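Lolari 床と小物のギャラリー
更新 2025年1月3日

トップ > ギャラリー > 作業室のまわり

はじめに

Lolariの作業室に通うようになってから、わたしのカメラロールは床と棚と工具箱ばかりになりました。人に見せると「なんで床?」と聞かれます。でもいいんです、床! それから床の上にあるもの、机の隅に転がっているもの、色のついたフタ、光る金属。いいなと思ったものを9月からためていて、年末年始の休みにやっと整理できました。

並びは撮った順ではなく、わたしの気分の順です。技術的な説明はほとんどありません(できません)。そのかわり色と質感についてはしつこく書いてあります。飛ばし読みでどうぞ。

入口の引き戸

ここから始めないと落ち着かないので、まずは引き戸。くすんだ青で、取っ手のところだけ塗装が薄くなって地の色が出ています。手が触る高さがそのまま模様になっていて、低いところにも小さな薄れがあるのがかわいい。子どもの見学の日についたものだと聞きました。

戸の札

部屋の名前が手書きで入った札です。「Lolari」の「i」の点が少し大きくて、わたしはこれを見るたびに得した気持ちになります。書いたのはMarijke Michielsさん。本人は書き直したいらしいのですが、どうかそのままで!

傘立てになった紙管

もともとはVermeulenの生地が巻かれてきた太い紙の筒。底に板を張ったら傘立てになりました。端に数字で「293」とスタンプが押してあって、何の番号かは誰に聞いてもわからず、いまではこの筒の名前が「293」です。「293に入れといて」で通じます。

靴ぬぐいのマット

粗い織りのマットを、しゃがんで真横から。毛足の間に金属の切りくずがひとつ光っているのがわかりますか。掃除する前に撮れてよかった(撮ったあと、ちゃんと取りました)。

棚の上段、缶の列

Cidettiの古い缶がずらり。赤と白のラベルが棚の奥まで続いていて、中身はネジだったり輪ゴムだったり、飴だったりします。飴の缶だけフタの縁がぴかぴかです。みんな正直ですね。

棚の下段、木の箱

箱のほうは地味な茶色一色で、そこがまたいい。角が丸くすり減っていて、引き出すときの「ずずっ」という音まで好きです。音が写らないのが残念。

計量カップの影

窓ぎわに置いてあった透明のカップ。カップそのものより、机に落ちた影がすごいんです。目盛りの「100」がうっすら逆さに映っていて、これに気づいたときは声が出ました。日が動いてしまうので、急いで撮りました。

色えんぴつと定規

図面を描く机から。青が極端に短くて、黄色はほぼ新品。使う人の癖がそのまま長さになっています。定規はSkillaの年末の景品で、端が欠けているのに誰も替えようとしません。

ここから、色の話

さて、このページでいちばん見てほしいあたりに来ました。作業室のまわりは、灰色と黒と銀がほとんどです。最初のころは正直、撮るものがないなあと思っていたのに、慣れてくると逆で、地が静かなぶん、ちょっとした色がものすごく効いてくるんですよね。小さなフタひとつで画面がぱっと決まる。次の一枚がまさにそれで、整理をしながら何度も戻って見てしまいました。
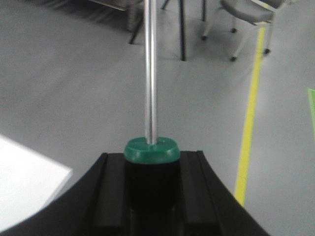
緑のキャップと銀色の棒。うしろに黄色い線。

この緑! 青に少し寄った、深めの緑です。上の面がほんのりふくらんでいて、丸い縁の手前側にやわらかく光がのっています。キャップの下は黒い円筒なのですが、まわりも黒いのでほとんど溶けてしまって、かすかな反射でやっと丸みがわかるくらい。そのせいで緑だけがぽんと浮いて見えて、わたしはそこに毎回やられます。

銀色の棒も見てください。細くてまっすぐで、真ん中に白い光がすうっと縦に通り、両わきは暗めの灰色。磨かれた金属を撮るときのお楽しみが全部入っています。床は明るい灰色で、少しだけつやがあって、よく見ると場所によって濃さが違います。派手なものの後ろにこういう床があると、本当に助かるんです。

それから黄色い線。斜めに走っていて、ところどころかすれて、縁もがたがた。わたしは引きたての線より、こういう少しくたびれた線のほうが断然好きです。まっすぐ立つ銀に、斜めの黄色。スマホの待ち受けにしました。

緑あつめ

緑にはまってしまったので、ほかにも探しました。カッターマットの緑はもっと黄色寄りで、切り傷のところが白っぽく抜けています。養生テープの緑は半透明で、重なったところだけ濃くなる。水やりのホースの緑は、日に焼けた側と焼けていない側でまるで別の色です。並べると全部違う緑なのに、ばらばらに見ていると「緑」で済ませてしまうのがもったいない!

テープの切れ端

その養生テープの切れ端を、机のふちに貼ってためておく人がいます。ひらひらしていて旗みたい。窓を開けると全部いっせいに揺れるので、そこを狙って撮りました。何枚もぶれて、ぶれたほうが結局よかったです。

銀色のもの

スパナの口、ボウルの底、温度計の細い軸。銀色は自分の色を持っていないようでいて、まわりの色をみんな借りてくるところが好きです。ボウルの底にはわたしの赤いセーターが丸く映り込んでいて、小さいりんごみたいになりました。消そうかと思いましたが、Marijkeさんが「これがいい」と言うので残しています。

スパナの列

壁に大きい順で掛けてあって、ひとつだけ順番が違うんです。間違いかと思って直しかけたら、よく使うものを手前に出しているとのことでした。直さなくてよかった! 掛ける位置には輪郭が白く描いてあり、工具が出払っているときは輪郭だけが壁に残って、それはそれで絵になります。

黒いもの

黒はむずかしいです。ゴムの黒、鉄の黒、つや消しの塗装の黒。カメラまかせにすると全部つぶれるか、全部灰色になるかで、最初は失敗だらけでした。いまは光が当たる角のところだけ見て、そこに合わせるようにしています。面は暗いままでも、角が一本すっと光っていれば、ちゃんと形が見えてきます。ゴムの足をひっくり返して撮った一枚は、溝に白い粉がたまっていて、夜の雪道みたいでした。

白い粉つながりで、チョーク

黒板の受け皿にたまった粉を、指でなぞった跡ごと。指は3本分で、途中から1本が離れていきます。誰がやったのかは知りません。こういう、やった本人も忘れていそうな跡がたまらないです。

床の線いろいろ

線の話をもう少しだけさせてください。床の線は、まっすぐなところより曲がり角がおもしろいと思っています。テープを貼った線は角で重なって四角い段ができるし、塗った線は角で少し太る。古い線を消した跡に、前の道すじがうっすら残っている場所もあって、昔の地図を見ているようです。

はがれかけの角

テープの角がくるっとめくれたところ。裏の糊に糸くずが集まって、小さな鳥の巣みたいになっています。見つけた翌週には貼り直されていたので、撮っておいて正解でした。

線をまたぐ影

夕方になると窓の桟の影が長く伸びて、床の線と交差します。影のほうは毎日少しずつずれるので、9月のものと12月のものを見比べると、まるで違う部屋のようです。同じ場所に立って撮るために、柱の傷を目印にしています。

椅子の脚

脚の先にかぶせたフェルトが、椅子ごとに違う色です。足りなくなるたびに誰かが手持ちの布を切ってつけているらしく、Vermeulenの端切れと思われる花柄まであります。座ってしまうと見えないので、ぜひ一度しゃがんでみてください。

背もたれのタオル

干してあるだけのタオル。でもこの日は光がよくて、織り目の一段一段に影ができていました。タオルでこんなに興奮するとは、自分でも思っていませんでした。

休憩の机

マグカップの丸い跡が重なって、オリンピックみたいになりかけています。拭けば落ちるものと、もう落ちないものがあって、落ちないほうは木目になじんで節のようです。脇の箱はSkillaの焼き菓子で、撮っている間に中身が減りました。

壁の時計

8時ちょうど。文字盤の「8」だけ印刷がかすれて、ほとんど「3」に見えるのを知っていましたか? 長く通っている人に話したら「えっ」と言って時計まで見に行っていました。こういう話ができるのが、写真をやっていてうれしいところです。

帰りぎわの窓

外が暗くなると、窓に部屋の明かりが映ります。天井の灯りが二重になって、その奥に向かいの屋根。ピントをどちらに合わせるか毎回迷って、だいたい両方撮って、選べずに両方残します。

撮り方のこと

よく聞かれるので書いておきます。カメラは特別なものではなく、レンズも最初についてきたもののままです。三脚もほとんど使いません。低いところを撮るときは膝あてをしています(これはほんとうにおすすめ、冬の床は冷えます!)。色はあとからあまりいじらず、暗い部分を少し持ち上げるくらい。緑だけは画面によってかなり違って見えるので、もし青すぎるなと思ったら、明るさを変えてもう一度見てもらえるとうれしいです。

印刷してほしいという声もいただいたので、気に入ったものから小さめの紙に焼いて、入口の札の下に貼る予定です。緑のキャップの一枚は最初に焼きます。紙はつやのあるものと、ないものとで迷い中。棒の光はつやのあるほうがきれいに出そうだし、床の灰色はないほうが落ち着きそうだし……両方やってみて、比べたものをまたここに載せます。

次の更新

次は引き出しの中をやります。Marijkeさんの机の二段目を撮っていいことになりました。色とりどりのクリップと、何かの鍵と、使いかけのスタンプ台があるそうです。「うちのこの道具も撮って」という方は、作業室で声をかけてください。フタのあるものは特に歓迎です!

ギャラリー一覧へもどる
ひとつ前のページ:中庭の植木鉢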